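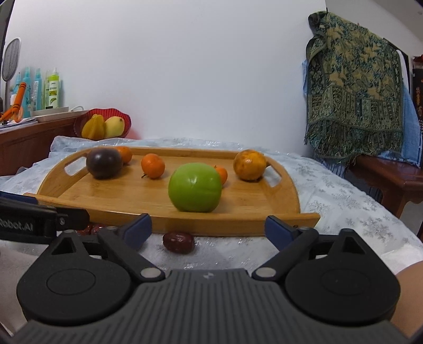
How long do mandarins keep once they are out on a tray with other fruit? Five to seven days at the temperature of the front room, against three weeks or more in the fridge crisper, going by my own notes since July.

8/17/22

Front room 17 degrees at breakfast, 21 by mid-afternoon with the heater on low. Humidity reading unreliable, battery due.

Changed the arrangement on the wooden tray. Previous layout had the mandarins together at one end, which left one pressed against its neighbour and soft at the point of contact. They are now spread out behind and to the left of the green fruit, with the dark purple one by the left handle and the mottled yellow-orange one by the right. The purple one still partly covers a mandarin. Left it for the time being, as moving it closer to the handle makes the tray awkward to lift with a full hand.

Green fruit put near the front rim because it is the heaviest. Weighed it on the kitchen scale: 241 grams. The mottled one came in at 228. Did not weigh the mandarins individually. The tray carries better with the weight low and toward the person lifting, though Sirkka Ahonen maintains that the weight should sit over the middle and that I am overthinking a fruit tray. She lifted it my way and then her way and reported no difference.

The snowflake cloth is on. It is a winter cloth and it is still winter, so I see no issue, although Dennis Ndung'u asked when he rang whether we were doing Christmas again. The silvery pattern does not like a hot iron. Used the lowest setting with a tea towel over the top and got most of the fold lines out. One crease remains on the window side and can stay there.

Dates: the box from Ballard was 30 when opened. I had them on a saucer, then straight on the cloth in front of the tray, which was a mistake on my part. The skins are sticky enough to leave a brown mark on white cotton. Test on the corner of an old napkin: cold water and dish soap, five minutes, rinse, repeat once. Mark gone on the second pass. Warm water first made it spread, so cold only. Will go back to the saucer, or find the small glass bowl, last seen in the box of things for Tsegereda Habte.

The tray itself needs oil. The grain is dry along the base of the ends where the curve starts, and the handle openings feel rough on the inside edge. Plan is 240 grit by hand inside the openings, wipe, then one thin coat of food-safe mineral oil, left overnight and buffed off. There is a small dark mark on the front rim toward the right. Have not worked out whether it is a knot or a stain and will not sand it until I have. If it lightens with a damp cloth, stain. Otherwise leave alone.

Kidus Nigatu dropped in at four for the ladder and stayed for tea. He keeps all his fruit in the fridge, including bananas, and would not be argued with. Gave him the last of the lemon slice. He says the road to Carkthorpe is down to one lane past the bridge until the end of the month, so allow extra time for the dentist.

Snežana Pavlović is coming for lunch tomorrow and doesn't eat citrus. That leaves three things on the tray for her, plus the dates. Might cut the green one at the table – it goes brown within 20 minutes once sliced, so no point doing it ahead. Lemon juice would normally fix that, but see above. Salted water works, half a teaspoon to a litre, then rinse.

To buy: mineral oil, humidity sensor battery (CR2032), tea, more lemons for the slice.

Heater off at 9.40. Front room 19 degrees.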